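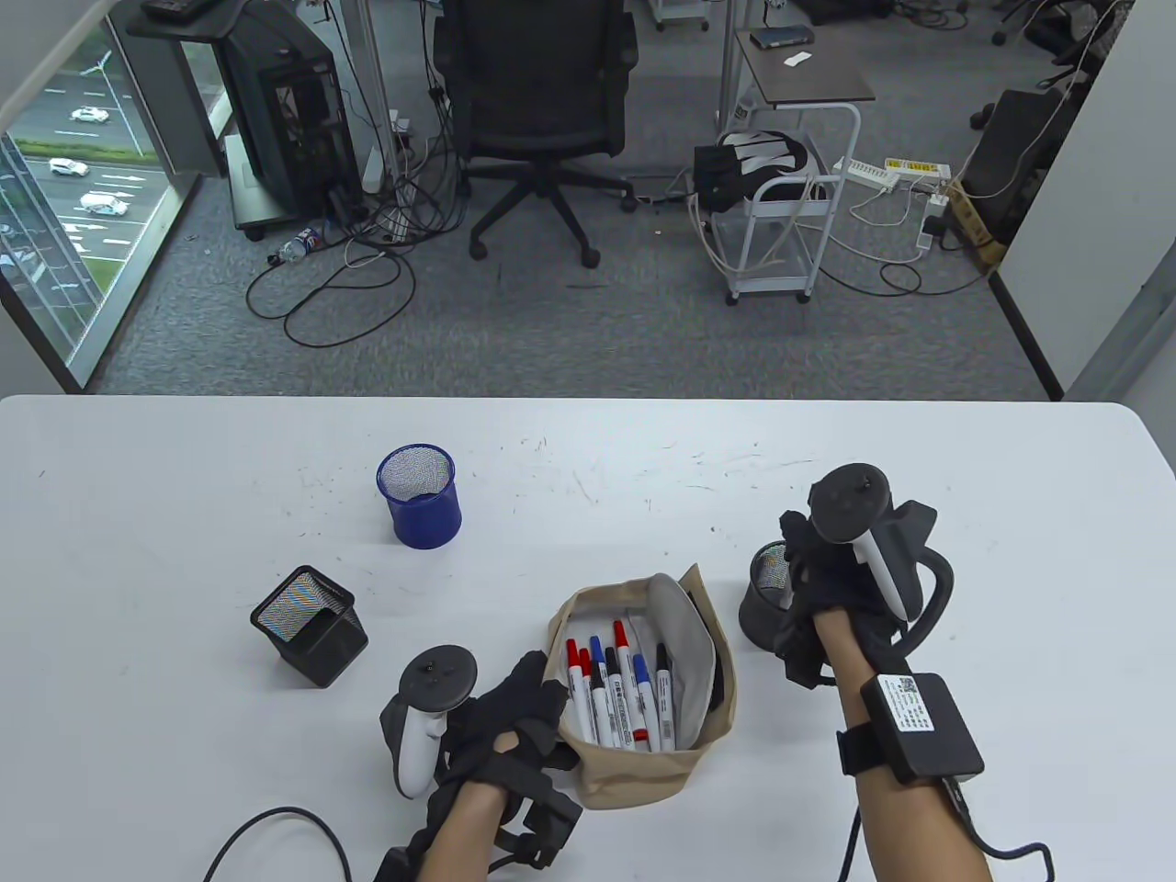 Mesh pen holder

A mesh pen holder (also pen cup, pencil pot or desk tidy) is a small open container made from woven or expanded metal wire. It is used on desks for pens, pencils, markers, rulers and scissors. The most common shapes are the round cup and the square cup. Blue, black and grey are usual colours, though many others are sold.

Construction

The wall is a sheet of fine mesh, rolled or folded into shape and joined along one side. A thicker wire or a narrow metal band is fixed to the rim, so that the cut ends do not scratch the fingers. The base can be mesh or solid. After joining, the holder is normally coated with coloured powder and baked.

When two layers of mesh are seen one behind the other, for example the front and back wall of an empty cup, a moving pattern of waves may appear. This is called moiré. In photographs it sometimes shows the colours of the rainbow, although the metal has only one colour.

Use

An empty mesh cup weighs little and tips over easily, above all when long pens lean to the same side. Square cups can stand close together without gaps. Round cups are easier to wipe inside.

Whiteboard markers are often kept by cap colour, with red, blue and black as the ordinary set. Many makers advise storing them flat, as the ink can sink away from the tip when the marker stands with the cap up.

Paper pouches

A softer alternative is the paper pouch, with the top edge folded down to make a collar. Some have a fabric lining. The height can be changed by folding more or less, but the paper keeps its creases.

Care

Dust collects in the mesh and is removed with a dry brush. Ink marks on a white tabletop should be wiped early.

Comments (3)

Helju Rätsep: Our square ones at the office are 6 years old and the coating is still good.

Deividas Kuusk: Please add something about drawer trays also.

Sille Bach: I did not know the word moiré, thank you.

Contact | © 2024 Lovcombe | Back to top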